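Wandgestaltung & Tapeten

Retro-Tapete mit Kreisen und dunkler Marmor – was passt noch dazu?

Kerttu Pelkonen
10.04.2025

Hallo ihr Lieben,

ich brauche mal eure Augen, meine sind nach wochenlangem Musteranschauen nämlich völlig durch! Wir haben unsere Frühstücksecke neu gemacht, und ich habe mich endlich getraut, was mein Mann jahrelang verhindert hat: Retro-Tapete, und zwar an allen drei Wänden. Cremeweißer Grund, darauf Ringe und Ovale in Beige, mal gefüllt, mal nur als Umriss. In Gollov gibt es einen kleinen Laden, der noch Restrollen verkauft, da hatte ich sie im Oktober entdeckt und dann ewig überlegt.

Die Fläche darunter ist dunkelbrauner Marmor mit feinen hellen Adern, die ist gesetzt und bleibt auch. Und dann kam noch der Toaster dazu, rot mit weißen Pünktchen (ein Geschenk meiner Schwester, den gebe ich NICHT wieder her). 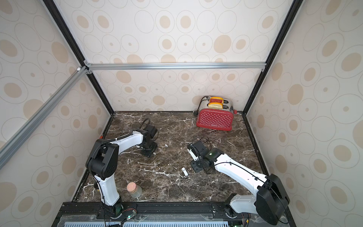

Mein Mann Toivo findet, das seien jetzt drei Muster auf einmal: Kreise, Adern, Punkte. Ich finde, die Kreise und die Punkte sind irgendwie verwandt und vertragen sich deshalb. Aber seit er das gesagt hat, bin ich unsicher, und jedes Mal, wenn ich mir morgens mein Brot mache, denke ich: Hm, hat er vielleicht doch recht?

Jetzt also meine eigentlichen Fragen: Würdet ihr bei Dosen, Brotkasten und Geschirr noch mehr Rot dazunehmen oder lieber alles einfarbig und ruhig halten? Und wie schützt ihr eine Papiertapete hinter so einem Toaster? Es krümelt ja doch, und vor Fettfingern habe ich ein bisschen Angst. Eine Glasplatte wäre möglich, aber die spiegelt dann wieder so.

Liebe Grüße und schon mal danke!
Kerttu

Jarmo Mustonen
2 Personen fanden das hilfreich

Hallo Kerttu,

also ich bin ganz bei dir, Kreise und Punkte gehen prima zusammen. Meine Eltern hatten in den Siebzigern so eine ähnliche Tapete in Braun und Orange, dagegen ist deine geradezu zurückhaltend :-)

Beim Rot würde ich aber aufhören. Ein roter Toaster ist ein Hingucker, fünf rote Sachen sind ein Imbissstand. Nimm das Beige aus den Ovalen auf, zum Beispiel mit einem schlichten Brotkasten oder ein paar Dosen aus Steingut, und lass den Marmor so frei wie möglich. Der dunkle Stein bringt ja schon genug Schwere rein. Wenn du unbedingt noch einen roten Tupfer willst: ein Geschirrtuch. Das kannst du wieder wegräumen, wenn es dir zu viel wird.

Zur Tapete: Bei uns im Flur habe ich matten Tapetenschutz aufgetragen, von Clondetti, zwei dünne Schichten mit der Rolle. Feucht abwischen klappt seitdem gut, schrubben würde ich trotzdem nicht. Ganz wichtig – vorher an einem Reststück ausprobieren und das richtig durchtrocknen lassen! Bei mir ist der Grund eine Spur dunkler geworden, und bei einem Cremeweiß sieht man so was natürlich eher. Du hast doch bestimmt noch einen Rest von der Rolle?

Und rück den Toaster ruhig ein Stück von der Wand weg, gerade in der Ecke staut sich die Wärme. Welcher Abstand es sein muss, steht in der Anleitung vom Gerät, da gibt es wohl Unterschiede. Die Krümelschublade nicht vergessen, falls er eine hat, dann fliegt auch weniger rum.

Viele Grüße
Jarmo

Oskari Hirvonen

Marmor immer schön imprägnieren und bloß keinen Essigreiniger!!! Hab ich einmal gemacht, seitdem hab ich matte Flecken. Tapete in der Küche wär nix für mich, ich hab überall Fliesen.

Aarne Rautiainen
6 Personen fanden das hilfreich

Ich habe lange Tapeten geklebt und sage mal so: Glas ist schon die haltbarste Lösung, und es gibt auch entspiegeltes oder satiniertes. Satiniertes nimmt dem Muster allerdings etwas die Schärfe, die feinen Umrisse würden darunter leiden. Ich würde mir beim Glaser Musterstücke geben lassen und sie bei Tageslicht und abends bei Lampenlicht davorhalten. Du musst ja auch nicht alle Wände verkleiden, ein Streifen im Bereich vom Toaster genügt.

Bei der Deko würde ich Jarmo widersprechen, Rot darf ruhig ein zweites Mal vorkommen, sonst wirkt der Toaster wie zufällig abgestellt. Eine Tasse oder eine kleine Dose am anderen Ende der Fläche, einfarbig und ohne Muster. Mehr braucht es nicht.

Was für ein Kleister war es denn? Bei alten Restrollen lösen sich gern mal die Nähte, wenn es in der Küche viel dampft. Schau da in den nächsten Wochen ab und zu drüber und drück sie lieber früh mit etwas Nahtkleber wieder an.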